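April, evening, back at the flat

Went out to Rirkolley for the Lakico open day, mostly so I can stop being told I've never seen one working. Train was late, coffee was free and tasted like it. They gave us a talk first, with slides, and a man from Vudthorpe in front of me wrote everything down. The machine has done 1,933 practice runs at this one job, apparently, and they want 2,000 before the summer. I asked how many had gone well and got an answer about learning curves.

Then through to the back in groups of 4, to stand behind a rope and watch it do the fruit. Black hand, grey cloth, an apple, a white plate. The apple looked too shiny to eat. I have put apples on plates all my life and never had a slide about it.

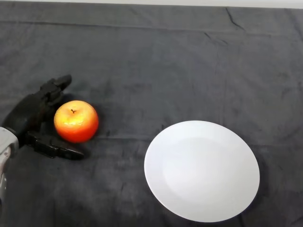 Nam-gil Na was running our session and I liked him, annoyingly. He didn't oversell. He said the fingers are the hard part and the arm is easy by comparison, and when I asked what happens with a bruised pear he said he wouldn't like to promise. The woman from Noh wanted to know about the price and was told to leave her card.

I can see there's clever work in it. I can't see who is going to pay for it, and 18 minutes is a long time to stand looking at a tablecloth. My feet hurt. Didn't take the tote bag.

Must ring the dentist tomorrow, and find out whether I can claim the train fare.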